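Speaker notes: Repairing the lime plaster ceilings at Urnwood
Randa Kanaan, conservation team
Mar 28, 2019
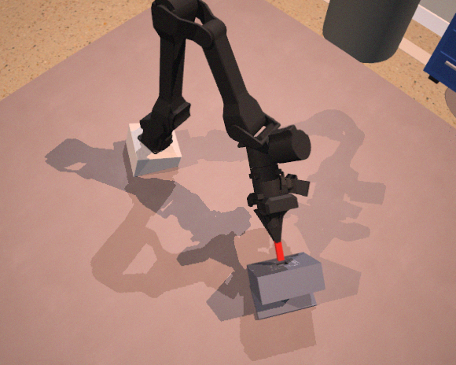 Slide 1. Introduce self and project. Urnwood closed its first-floor rooms in August for survey. This talk covers the east bedroom ceiling only. Nafula Koech is covering the wall hangings after the break, so send textile questions to her.

Slide 2. Construction. Three-coat lime and hair plaster on riven oak lath. Nails are hand-forged. Original fixings are sound over most of the area – failure is at the nibs, where the plaster has sheared from the lath.

Slide 3. Survey method. Tap testing from below on a 30 cm grid, then floorboards lifted above and nibs inspected by hand. Marwan Haddad recorded both sets on one drawing. The two agreed except along the chimney breast, where tap testing missed detachment behind the cornice. Point to the hatched area.

Slide 4. Options considered. Full replacement was ruled out early. Screws and washers from below would have marked the painted border. We chose support from above: loose debris vacuumed out, broken nibs consolidated, then plaster of Paris and scrim bridging between joists.

Slide 5. Sequence. Props and padded boards go up first. Work in alternate bays. Allow each bay to cure before the next is opened. 34 bays in total, 2 left untreated as controls. Those get checked at each quarterly inspection.

Slide 6. Interviews. Lama Hattar recorded the plasterers from Mahasneh on site. Play the clip on hair content (skip if running behind). Full transcripts are in the Prenstead archive, indexed by room.

Slide 7. Remaining work. Cornice cleaning, a humidity log through one heating season, and a decision on floor loading. Raghda Hattar has the load calculations – refer engineering questions to her.

Questions. Handouts are by the door.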